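Student Work > Computing > Project Reports > Vernus

Overview Reports Code People Contact

Vernus: lining up a hand-held gripper's video with its marker track

Jhosep Ospina, Gurnside
January 2020
14 shares 3 comments

When I signed up for the project module in September I had a very grand idea of what I was going to build. I wanted a robot arm that would learn to put things in bowls from watching people do it. My supervisor listened kindly to all of it, and then asked where the data would come from, and how I would know that the data was any good. I didn't have an answer, and that is more or less how I ended up writing a report about timestamps and rotation matrices instead (I have grown very fond of both, so please don't feel sorry for me).

Vernus is the piece of software that came out of that conversation. It takes two recordings of the same task. One is the video from a camera on a hand-held gripper, and the other is from a fixed camera that looks at the table and follows a cube of printed markers. Vernus works out where the cube was at each moment, matches that to the hand-held video, and writes one file in which every frame has a position, an orientation and a flag saying how much to trust them. The planner that reads those files belongs to the Dusitgate group and I didn't write any of it, although I did write the small replay tool that they use to check a file before they load it.

The tasks themselves were simple on purpose. We worked at a white table with a bowl and some bottles, and the person recording reached, picked something up, moved it and put it down again.

The cube detector

I started with the fixed camera, because I thought it would be the easy half. The detector finds the square markers, works out which face of the cube each one belongs to, and solves for the pose of the whole cube. When two or more faces are in view this works beautifully. With a single face in view, and especially one that is nearly square-on to the lens, there are two poses that fit almost equally well, and my first version flipped between them like a coin. On the replay it looked as though the gripper was nodding very fast.
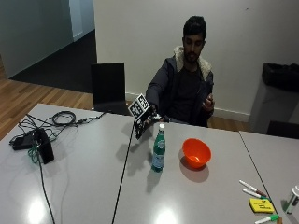 Why not just smooth the flips away with a filter?
A filter averages the good pose with the bad one, so you get a third pose that is wrong in a quieter way. Vernus keeps both candidates for every frame and picks the path through them that needs the least turning from one frame to the next, and only after that does it apply a light filter.

That path search is a very small piece of dynamic programming, and I was rather proud of it until I ran it on a long recording and it ate all the memory on my laptop. I had been storing a full copy of both poses at every step. Storing one back-pointer per step fixed it, and I now do the search in windows of 200 frames that overlap by 60, so that a bad stretch can't spoil a whole session. Choosing the overlap took me longer than I would like to admit. If it is too short, two neighboring windows can pick different sides of a flip and you get a jump right at the seam.

Putting the two clocks together

The two cameras don't share a clock. I had assumed that I could line them up from the times written in the file headers, and for the first couple of weeks I did exactly that and wondered why everything looked slightly drunk. The header time is when the recorder was told to start, and the first real frame arrives later, by a different amount each time. In our recordings the gap was up to 2,000 milliseconds, long enough for someone to have picked up the bottle and put it down again.

What I do now is compare motion. From the cube track I get how fast the gripper is turning, and from the hand-held video I estimate the same thing by looking at how the background moves between frames. Both give a wiggly line, and Vernus slides one along the other until the wiggles agree. It helps enormously if the person recording gives the gripper a few good twists at the start - I call this the hello wave, and I've written it into the recording instructions in capital letters.

The estimate from the hand-held side was much the harder of the two. The lens is very wide, so the room is bent into a circle and straight edges come out as curves. My first attempt treated the picture as flat and was badly wrong everywhere except near the middle. After I put in a proper fisheye model and calibrated it (Valtonen, our lab's shared calibration tool, does the fitting, and Vernus only reads the numbers it produces) the two lines began to agree nicely. The other trouble comes when something is held up close to the lens. A big green bottle across the view moves with the hand, so it hardly seems to move at all, and the software can happily decide that the gripper is standing still while the ceiling behind it says otherwise.
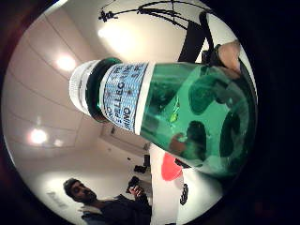 Piyumi Patwary read an early draft of this section and wrote back that I was throwing away too much: if the held object covers half the view, mask it out and use whatever is left, and only give up when what's left has no texture in it. She also said that glass deserved its own test, because background lights can show up through it or on it, and a feature tracker will cling to them as if they were part of the room.

She was right on both counts and I spent most of a weekend on it. The mask is crude. It looks for regions that stay put in the view while the rest is moving, grows them a little and ignores them. For glass I added a check that drops any tracked point whose motion disagrees strongly with its neighbors. It is slow, and I'm sure there is a cleverer way of doing it, but the number of recordings where the clocks refused to line up went down enough that I stopped looking for the cleverer way and moved on to the contact detector.

Finding the moment of contact

The planner wants to know when the hand arrives at an object and when it leaves. My plan was to find the objects on the table in each frame by color, follow the outline of each one, and mark a contact when something else began to overlap the outline. The orange bowl was a pleasure to work with from the first day. Against a white tabletop it is hard to miss, and the color threshold I typed in as a guess is still the one in the code.

Clear plastic was a different matter. With a see-through bottle the detector tends to find the label and the cap and call them two separate objects, so I ended up adding a rule that joins colored pieces if they stay at a fixed distance from each other as the view moves. And then there were shadows. A pale table under bright lights shows every hand twice, once as a hand and once as a big soft gray shape, and my detector believed in both of them.

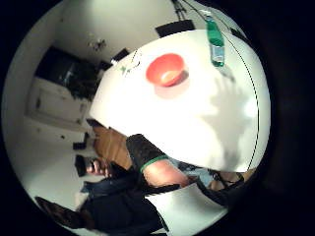 I tried three ways around this before I found one that I could live with. Working in a color space that separates brightness from hue got rid of the fainter shadows but left the strong ones. Asking for a sharp edge helped more, although it also threw out hands that were blurred by moving quickly. The version in the final code uses the pose track, which I should have thought of much sooner: if Vernus knows where the camera is and roughly where the table is, then a shape that stays flat on the table plane can be treated as a shadow, and a shape that rises off it can't. It does mean that contact detection depends on the pose being good, so a frame with a low trust flag gets no contact label at all.

Results, such as they are

I checked 2,757 frames by hand, stepping through them in the replay tool with the pose drawn over the video. I marked each one as good, doubtful or wrong, and compared my marks with the trust flag. The flag catches nearly all of the wrong frames. It is also too cautious, and throws out plenty of doubtful ones that I think a planner could use perfectly well. I left it cautious. The Dusitgate group told me they would sooner have gaps than surprises, and as they are the people who have to move a real arm with it I wasn't going to argue.

Things I would do differently: write the replay tool first, in week one, before any of the clever parts. I went a long time looking at columns of numbers, and the nodding gripper would have been obvious the first time I saw it drawn. I would also save the settings inside every output file. There are a few early files that I can't reproduce because I had changed the filter strength in between and didn't write down what it was.

The code is in the course repository, with the recording instructions and a short readme. The windowed path search is in its own module and doesn't depend on anything else, so please take it if it's useful to you. The fisheye calibration has to be run again for each lens, and the readme explains how to point Vernus at the new file.

3 comments Share Print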